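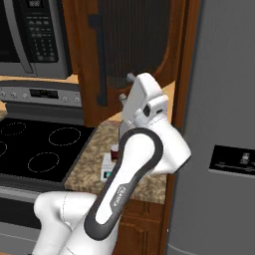
How long does it take to get a sourdough starter going from scratch? Mine took 29 days, which is a good bit longer than the two weeks I had been promised by pretty much every recipe I read.

I started it in March, in a jar that used to hold pickles, with plain whole wheat flour and water from the tap. The first few days were so exciting! It bubbled up like crazy on day three and I ran around telling everyone in the house I was a natural. Then it went completely flat and smelled like nail polish remover, and it stayed that way for what felt like forever.

I very nearly threw it out. What kept me going was a little booklet I picked up years ago at Ríos, the bakery near my old apartment, where they used to hand out a folded sheet with their rye loaf. On the back it said to keep feeding a quiet starter at the same time every day and leave it alone otherwise. So I did. Every evening after dinner I scooped most of it out, stirred in 40 grams of flour and 40 grams of water, and put the lid back on loosely.

I also switched flours halfway through, and I know you're only supposed to change one thing at a time, so please don't write to me about it. The bag of Drarnurel rye was on sale and I have always been weak when it comes to a sale. Within a few days the jar was smelling more like yogurt and apples, and one morning I came down and it had pushed its lid right off and was creeping down the side. I have never been so happy to wipe up a mess.

The first loaf was a brick, I'll admit. We ate it toasted with a lot of butter. The second one had a lovely dark crust but I cut into it while it was still warm – I always do this, my mother always did this – and the middle was gummy. By the fourth or fifth I had something I would give to a neighbor, and I did, wrapped in one of the striped Plasholm dish towels I've been hoarding since we moved.

A few of you asked about the discard. I mostly make pancakes with it, or crackers with sesame seeds when I have the patience to roll them thin. They go in at 350 and I start checking them early, as mine go from pale to burnt while I'm looking for the oven mitts.

Next I want to try the olive loaf from Ponano, if I can talk them out of the recipe.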